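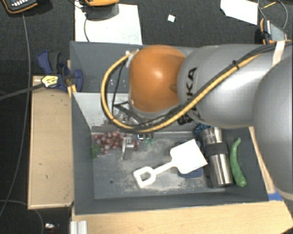 Used arm for mixed-item picking: what am I forgetting in the budget?

We pack mixed orders out of a small warehouse, up to 300 order lines on a busy day, and hardly any two items are the same shape. Kitchen stuff, toys, some produce for the Costello contract. My boss came back from a trade show convinced we should have an arm doing the bin picking by November. A reseller called Gellard has quoted us on a used one with a controller and 41 days of remote support. They keep saying "gripper and integration to suit," which to me reads as a blank check.

I have to write the request and I don't believe half the numbers in it. The quote assumes 170 picks an hour. Where does that come from? Nothing in the paperwork says what was being picked. What lines should I add before this goes upstairs, and is a used arm even a sensible way to start?

Fionnuala Cullinane
3 comments

Dorottya Kiss

Ask them what was in the bin. I mean that literally, get it in writing. A pick rate on identical cartons tells you nothing about a bin with grapes, a steel tumbler and a toy shovel in it. Fruit bruises, polished metal can be a pain for depth cameras, and a shovel with an open handle gives the software several places to grab, some of them bad. If the reseller won't run a trial on a box of your own stock, treat the 170 as decoration.

On the budget, I would break "to suit" into separate lines and make Gellard put a price or the word "excluded" beside each one:

Gripper, plus spare fingers. Fingers get bent, and you will want to try more than one shape. If they suggest suction, ask them to show it on something netted.

Cable dressing. People skip this one every time. The lines running down to the tool have to bend with the arm, and a loop that is fine in one pose may snag on a bin wall in another. Cable ties will do while you are testing. For production I would price a proper dress pack and a spare set of cables.

Camera, mount, lighting and the computer to run it.

Vision or grasping software. Find out if it is a yearly fee. Ours at Volside was, and it was on page nine.

Safety. Risk assessment, fencing or scanners, and whatever floor space that eats. A full-size industrial arm is a different conversation from a small one sold for working next to people.

Someone's wages. You need a person who can recover the thing when it stops with an item half out of the bin. If you don't have that person, training goes in the request too.

As for used, the arm itself worries me least. Get the hours, the service record, the controller version and a straight answer on whether the software license transfers to you. Check that your camera software talks to that controller before you pay a deposit. We didn't, and we bought a second controller.

I would not promise November to anybody.

Vaughn Delacroix

Just get a used one, arms last forever. We run two at our place on pallets and never touch them. Gripper you can build in the shop from aluminum bar. Vendors pad everything.

Amrit Grewal

Pallets are a different job, Vaughn. Same pallet, same spot, all day.

Fionnuala, I'd go a step earlier than Dorottya. Before you price anything, take one week of real orders and sort the items into three piles: easy to grab, might be damaged, no idea. If the first pile is small, the arm sits waiting for a human most of the shift and your payback sheet falls apart. Also write down how things lie in the bin, because one item partly under another is where the failures come from in my experience, and demo bins tend to have everything nicely spread out.

Then ask to rent. Gemance lent us a cell for a paid trial and took part of the fee off the price. We ended up not buying, and the trial was the cheapest part of that whole year. Put the trial in as its own request with its own pass mark, agreed before the crate arrives. Otherwise the pass mark becomes whatever the arm managed to do.

Don't count the saved labor until it has run a full month without an engineer standing beside it.

Fionnuala Cullinane

Thanks. I asked Gellard what was in the bin and got a brochure. Going with the trial request, and the arm goes on a separate sheet with a lot of "excluded" on it.

Share (3)

Contact | Terms | Back to top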